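Fendness market hall consultation: responses and coding

README, version of 01/10/2023

Summary

This folder holds the written responses to the council's consultation on moving Fendness market out of its hall and into the car park on Rallis Street. The council says the exercise showed "broad support for change". We asked for the responses so that we could see what that meant, and having read them we are still not sure. The files are put here so other people can have a go.

Please don't treat this as a survey of what Fendness thinks. It is a record of what came back from people who picked up a form, or found the web page, and got to the end of it.

What is in the folder

responses.csv has one row for each form, 1,000 in all. The council's report gives the same total, which is one of the few places where the two agree without an argument.

comments.csv has the 300 forms on which somebody wrote something in the box at the end. They can be matched to responses.csv by the form_id column.

codes.csv has our labels for each comment. A comment can carry more than one.

form.txt is the wording of all 19 questions, typed out from the paper version by Mei-kuen Ho. The web version differed slightly at question 7 and we have kept both wordings.

letters.txt has our exchange with the council about what was missing. It is long and it repeats itself.

Where it came from

The consultation was run for the council by Imix, who also wrote the report that went to the planning meeting. The data reached us as a spreadsheet with the names and house numbers taken out. We asked for the original paper forms and were told they had been destroyed after scanning. We asked for the scans and were told to ask Imix. Imix told us to ask the council. That is where it stands.

So every figure here rests on somebody else's typing, and we have no means of checking it. There are comments in the file that stop in the middle of a word. We have left them that way.

What the questions asked

Read form.txt before doing anything with the numbers. Question 4 asks whether you agree that "the market deserves a modern home fit for the future". It does not mention the car park. The move first appears at question 11, as one item in a list of possible improvements, between better lighting and more bins.

The "broad support" in the report seems to come from question 4. It may be that most people do want the market in the car park. Question 4 can't tell you so, and we would be wary of anyone who says it can, on either side. The traders' campaign has made some large claims from question 11 that we don't think hold up either.

Columns that need care

postcode_area: Some rows give Velinville, which is the next town. The report counts these as local. The market draws shoppers from there, so there is a case for it, but the report doesn't make the case.

age_band: Blank on many of the web forms. The web page let you skip it and the paper form had it on the front.

trader: Yes or no, by the person's own account. It isn't checked against the list of stallholders. We would not use it to say how traders voted.

date_received: Web forms only. The paper forms all carry the same date, which we take to be the day they were typed up.

visits: "How often do you use the market?" The bands overlap. Somebody who goes once a week could tick either of two boxes.

How we coded the comments

Natanael Damasceno and Kam-wah Shek each read every comment and labelled it separately, using 10 labels. Where they differed, Chun-yin Peng read it too and decided. The first set of labels had one called "opposed", which was dropped when it became plain that people were opposed to quite different things: the rents, the loss of parking, the toilets, the council in general. The label "parking" is the one they disagreed on most.

Both coders live in Fendness and both signed the petition against the move. You should know that before you rely on codes.csv. We would be glad if someone who favours the move would code the comments afresh and let us publish the result next to ours.

What we wouldn't use it for

Anything with a percentage sign and the word "residents" in the same sentence. Comparing paper with web forms as if the same sort of people filled them in. Guessing who wrote a comment: a few are easy to pin on a particular stall, and we'd ask you not to.

Known gaps

The drop-in session in the hall is not covered. Imix took notes on it, and the report quotes from them twice, but they were not in what we were sent. We have been promised an answer in November.

Corrections

Send corrections to Pin-yu Kuo, with the form_id and the name of the file. Changes are noted at the top of codes.csv and the old label is kept.
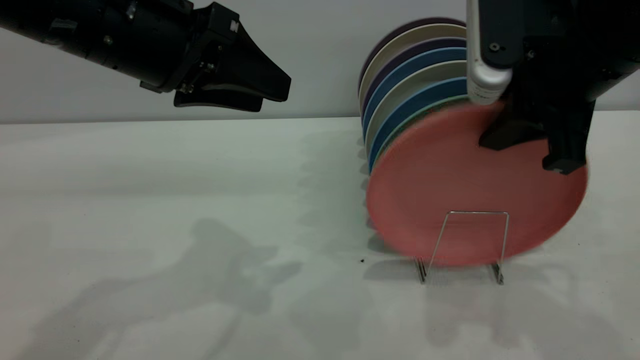

Quoting one line from a comment is allowed, but please read the whole of it first and give the form_id. The report's favourite quotation, about the hall being "past its best", comes from a man who goes on to ask for the roof to be mended and the market left alone. Imix had hold of his comment much as the black gripper has hold of the pink plate, near the upper right of it, and you wouldn't claim to know the rest of the plate from that one spot. His full comment is in comments.csv, spelling as received.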